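Pullard in-sink dish rack, four months on

We bought the Pullard rack in May, after the old one from Lasier rusted through at the feet. It cost 35 pounds at Wikmont, the hardware shop by the station, and it came flat in a box with one sheet of instructions. Putting it together took 4 screws and a bit of pushing.

The wires are coated and the coating has held up well. Plates stand up properly, bowls less so. Anything deep tips forward unless you wedge a mug in front of it. There are slots for 13 plates, which is more than we own, but the gaps are narrow and our thicker stoneware only goes in every other one. Glasses are fine upside down along the side.

Cleaning is the weak point. Limescale builds up where the wires cross, and we have hard water, so I soak the whole thing in vinegar every few weeks. A friend has the Peeters rack, which costs 50 pounds and comes apart for the dishwasher. The Pullard does not – you have to scrub it by hand.

A double sink suits a rack like this. 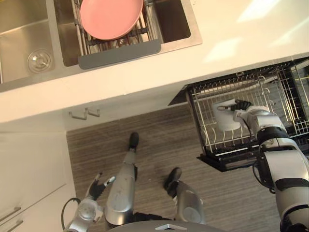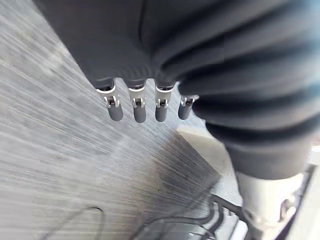
If you only have a single bowl, I would look at the fold-up kind instead, as you will be lifting this one out every time you want to fill the sink. It is heavier than it looks when loaded.

Delivery was free but slow. Spare feet can be ordered from Pullard, and mine arrived in a plain envelope with no charge for postage. I would buy it again at the same price, though not at the price of the Peeters.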